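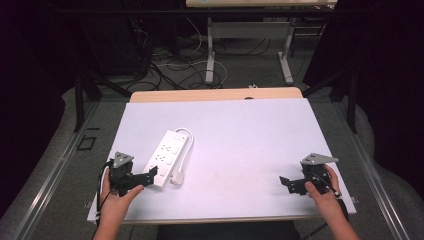 February, bench notes, Trestow glaze room

Glaze tests for the Plarkudo tiles, second batch

Well, the kiln was cool enough to open by four o'clock and I'm much happier than I was last time! The satin white has lost most of its pinholes (a few left on the corners, always the corners), and the celadon finally pools in the carved lines the way I hoped it would when I bought that big sack of Okeke feldspar. I mixed each test at 500 grams and sieved twice, and I do think the second sieving earned its keep, tedious as it is.

The slow part was the cooling. I held it for a good long soak on the way down and the surface came out soft and buttery, lovely to run a thumb over.

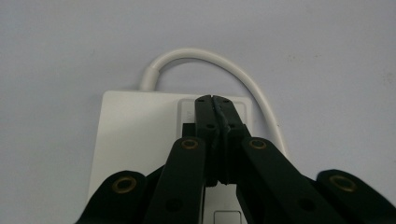

Matching the white is still the thing that keeps me at this. Avarley want a tile that sits quietly in a kitchen, and I keep mixing either cream or something as cold as skim milk. The flat matte white of the adapter hub, with those gently rounded corners, is very near what I'm after, so I've written "hub white" on the recipe card and you'll all have to put up with the name. Next round I'll drop the tin a little and leave the zircon alone. Test tiles are on the shelf by the sink, numbers scratched on the back, please don't stack them.

Still to do: wash the kiln shelves, order more cones.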